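06/03/2025, Camenzind set, handheld collection

Started late, Osa rig wouldn't pair with the logger until I power cycled both. Same as last week. Somebody please write the order on the whiteboard: logger first, then rig.

Total before today 2,274 episodes. After today 2,931 on disk, not all good. Have not run the filter yet. My guess is roughly 100 get thrown out for bad starts, mostly mine from the first hour when I was closing the jaws before the beep.

Rule again for anyone picking up the tool: start open, hold still until the beep, then go. Zudley trims on the first motion so if you drift early it eats the approach and the episode is useless for the grasp model. End open too.

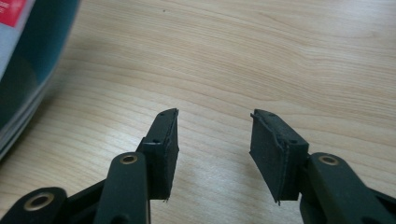 Pads. Edges are fraying and the lower corners have little threads hanging off. Don't pull them, trim with the small scissors. Want new pads on before the thin-object set, cards and lids will catch on that stuff. Liltivine order for pad sheet went in, no ship date yet. If it slips to July we cut our own from the old roll.

Glare off the table is bad by the window after lunch. Moved 2 stations toward the wall, better, still not great. Tried the blind half down, made stripes, put it back up. Do we want the glare in the data? Osa tests will be in worse light than this. Leaving it in for now, tagged "bright" in the notes feild so we can split later.

Also the table is all one wood grain and I think the model is going to learn the grain. Need mats, cloth, the ugly green board from storage, anything. Change surface every batch not every day.

To do:
run filter on todays batch
recheck finger gap calibration, width readout not zero when fully closed
back up to the second drive BEFORE wiping the card
more left hand episodes, almost everthing is right handed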